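Plaker garment handling arm: review after five months on the finishing bench

We've had the Plaker on the finishing bench at our Rurnville workshop since April, and I've been asked a few times by people in the trade whether it's worth the money.

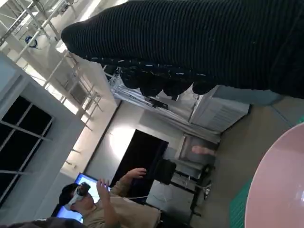

Our work is mostly repairs and finishing for knitwear labels. Pieces come in with loose hems, pulled trims or a seam that needs closing, and they go out pressed, folded and bagged. The Plaker takes over the picking up, turning and laying flat between those steps. Until the arm has been taught a type of garment it can't do much with it, and teaching is done by a person in a headset who moves their hands in the air while the arm follows. Black ribbed knit with a knobby border is about the hardest thing you can give it. The ribs all look alike to the camera, and a scalloped edge has no straight line to go by. Plain jersey is easy by comparison and the arm was handling it reasonably well within a fortnight.

The kit is the arm, the wrist camera, the headset and the software, which is called Levard. Levard is sold separately, although the arm is no use to a shop like ours without it. We bought through Isah, who also did the install. That took 2 days, and the second was mostly spent on the network. The written manual is poor. The section on fabric weights refers to a menu that no longer exists, and I ended up ringing Isah for most of what I needed.

Grip is good. It hasn't snagged a knit yet on the soft finger pads, though I'd keep it away from open lace. It's slow – slower than any of our finishers on a single piece – but it doesn't slow down after lunch. On a run of plain jumpers it evens out. On mixed bags of repairs it doesn't, and we've stopped using it for those.

The headset is the weak part of the kit. It's front-heavy, and the cable gets in the way when you turn. After roughly 29 minutes I want it off. We swap over well before that now. If you wear glasses, try it on before you order. Mine fit, but only just, and they fog up.

As for the staff, this is the part the brochure skips. There are 10 of us in finishing and we haven't lost a position, but the jobs have changed. Orvokki Pelkonen has been hand finishing longer than anyone here and she now spends half her week teaching the arm. She's good at it. She knows where a garment wants to be held, and that can't be got from a manual. She also says her shoulders are tired in a different place from before, with her hands held up all the time, and she misses having a finished pile at the end of the day. When she's teaching there's no pile. There's a file on the computer and the same piece she started with.

The younger staff took to it faster and like it more. Two of them asked to do it full time and I said no, as I don't want people who can teach the arm to close a gap but can't do it by hand themselves. We also had an argument over pay. Our rates were set by the piece, and teaching produces no pieces. For the first month teachers were earning less than the people beside them, which was unfair and my mistake. It's an hourly rate now, a bit above the bench average. Sort that out before the thing arrives.

The other change is noise and talk. People used to chat across the bench. Someone in a headset is hard to chat to, and you have to be careful walking up to them. We've put tape on the floor around the teaching spot, and the centre of the room has gone quieter than I'd like.

Support has been decent. Isah replaced a faulty pad motor under warranty. Levard updates come through often, and one of them wiped our saved colour settings, so back those up yourself.

I'd recommend it to a workshop with long runs of similar garments and at least one experienced finisher who's willing to teach. For small mixed repair work I'd leave it. I'd give the arm four out of five and the headset 2. We're keeping ours, and I've asked Isah for a price on a lighter headset.

Posted 18/09/2019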